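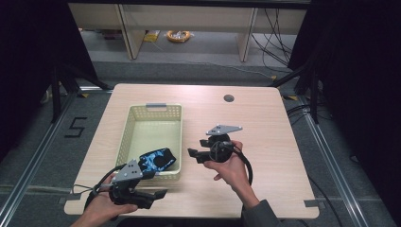
Wulora Working Papers in Household Studies, No. 49
Ladefoged and Mandley, Plarkcombe Textile Care Group
August

3.2 Placing small cloths in an open basket

The second part of the study looks at what happens to small cloths between drying and storage. In the household diaries (Section 2), this step was often left out or folded into a single entry such as "put the towels away." We treat it as a task of its own. Most of the cloths in the diaries were kept in open baskets or trays on a shelf, and the way a cloth enters the basket affects how it sits there and how easily the next one goes in.

The basket used for all table trials is a rectangular plastic one with perforated walls, pale beige-green in color (Figure 4). We chose an open mesh wall over a solid one on the basis of the diaries, where baskets with holes were the more common type for cleaning cloths. The basket starts each trial empty. It stands slightly left of center on a light wood-grain tabletop, with the right half of the surface left free for laying out and folding. Strips of gray tape near the two front corners mark the table position.

Figure 4. Black cloth with a blue pattern held over the near right corner of the empty basket.

Cloths differ in size, weight and stiffness. The full set has 11 pieces, all washed twice before first use to remove any finish left from the factory. Patterned cloths were included along with plain ones so that the coders could tell which way a piece was turned when it was laid down. A dark cloth is easy to find against the pale basket, but its folds are harder to read once it is inside. For these pieces the coders worked from the position of the pattern and skipped the fold count.

We recorded 912 placements. Each was coded for entry point (corner, long side, short side or middle), for height at release, and for final state. A cloth was coded as "contained" if no part of it hung over the rim, and as "draped" if any edge did. Placements in which the cloth missed the basket or was picked up again were kept in the data and given a separate code.

Corner entry needs some comment. A cloth lowered at a corner tends to catch on the rim on one side and slide down on the other, which leaves it bunched against the wall. With the basket empty this matters little. Once there are a few pieces inside, the bunched cloth takes up room that a flat one would not, and later pieces are more likely to end up draped. Thin cloths showed this more than thick ones. The 2 heaviest pieces in the set dropped straight down from any entry point and are left out of the comparison in Section 3.3.

Final state was judged from above, after the cloth had been let go and had stopped moving.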